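Bananas in a wicker fruit basket — how green is too green?

Home & Kitchen > Food storage
Posted 13 Feb 2023

Annick Lévesque

Hi all, hoping someone can settle this for me. I buy my bananas on a Monday, usually a bit on the green side so they last the week, and I've always kept them in the bowl with everything else. My sister gave me a wicker basket in December (a nice deep one, from Tridard) and since I moved them into that I can't work out what they're doing. Some weeks they sit there green at the tips for ages, other weeks they're spotty by Thursday and I'm making banana bread again whether I want it or not.

Is it the basket? Should I be lining it with something? And do I put them in green or wait until they've turned? My kitchen is small and the only free bit of worktop is next to the cooker, if that matters. I'd rather not hang them on one of those hook things, there's no room under the cupboards.

gautam_kitchen

Next to the cooker is your problem, I'd bet money on it. Bananas hate a warm corner. Mine used to live beside the kettle and they went from green to leopard in no time. Move the basket to the other end of the room, even if it has to go on a chair or the top of the fridge (well, maybe not the fridge, the top of mine gets quite warm).

Also keep apples away from them! Apples give off the same gas that ripens bananas, so a basket with both in is a race. I keep two baskets now and it's made a big difference.

Wicker itself is fine. Air gets round the fruit and that's what you want.

Clarkoseck

Just put them in the fridge

Madden Lane

Not the fridge, please, at least not while they're green. The skins go an awful grey and they never ripen properly afterwards. Once they're as yellow as you like them you can chill them for a few days, and the inside stays good even though the peel looks dreadful.

I've kept fruit in woven baskets for years and I do it like this. Empty the basket completely once a week and wipe it out, because one squashed grape in the weave will bring the fruit flies in and you'll never find it. I put a folded tea towel in the bottom if I'm keeping soft fruit, but for bananas I don't bother. Lay them curve side up so they're resting on the ends — they bruise along whichever side takes the weight. If you've got a big bunch, split it and put the singles in last, on top, where you'll reach for them first.

As for when, I put them in while there's still some green about. If the peel is yellow but hasn't lost that lime look, it's at a good stage to go in and you've got a few days of eating ahead of you. A little mark on the skin is nothing to worry about, it's the soft patches you want to watch for.
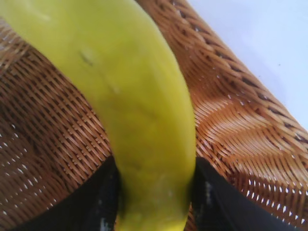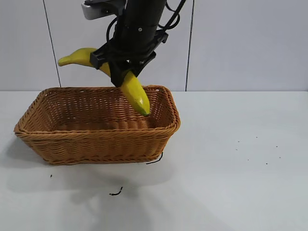 Yellow with a bit of green still in it, and the woven basket.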